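Stindis fabric shaver -- three months in

I've got a lot of knitwear and no patience, so I was always going to end up buying one of these. The Stindis is the corded one from Grinolska, not the little battery version (I had that, it gave up halfway through a cardigan and I ended up picking at the other sleeve with my fingernails in front of the telly).

It came in a plain box with a spare blade, a tiny brush and a leaflet in very small print. There are 3 settings. Low is for fine knits, middle is for most things, and high is for coats and, according to the leaflet, upholstery. I tried high on the sofa arm and it was brilliant, I filled the bobble pot four times and the thing looked nearly new!

Jumpers are where it really earns its keep. You do need them flat, and you do need to go slowly round seams and labels, as the guard will happily grab anything that sticks up. I nicked a cuff on my second go and that was entirely my own fault for watching something at the same time.

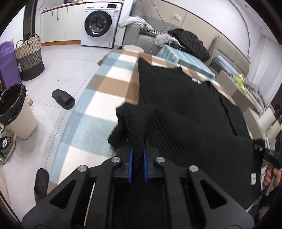
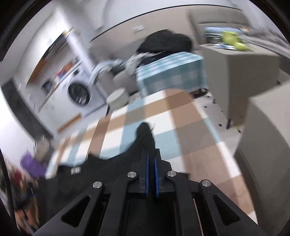

Black is the real test, I think, as every speck of fluff shows. On merino it leaves a lovely smooth finish. On ribbed stuff it's a bit less even and I go with the ribs first, then across them very lightly. Mohair, don't bother. It just eats the fluffy bit you paid for.

Now the moans. The cord is too short, so I'm on an extension lead every time. It's loud -- the cat leaves the room -- and the pot lid is stiff enough that I've twice flung grey fuzz all over myself getting it open. Replacement blades are sold in packs of 4 and Gillies never seems to have them in, so I order mine online and wait.

I also borrowed the Zutari 708 for a weekend to compare. It's quieter and nicer to hold, but it took ages on an old lambswool thing that the Stindis had cleared before my tea was ready. If you've only got one or two good jumpers, get the Zutari. With a drawer like mine I'd buy the Stindis again, and I've put the spare blade in for the winter coats, which are next on the pile.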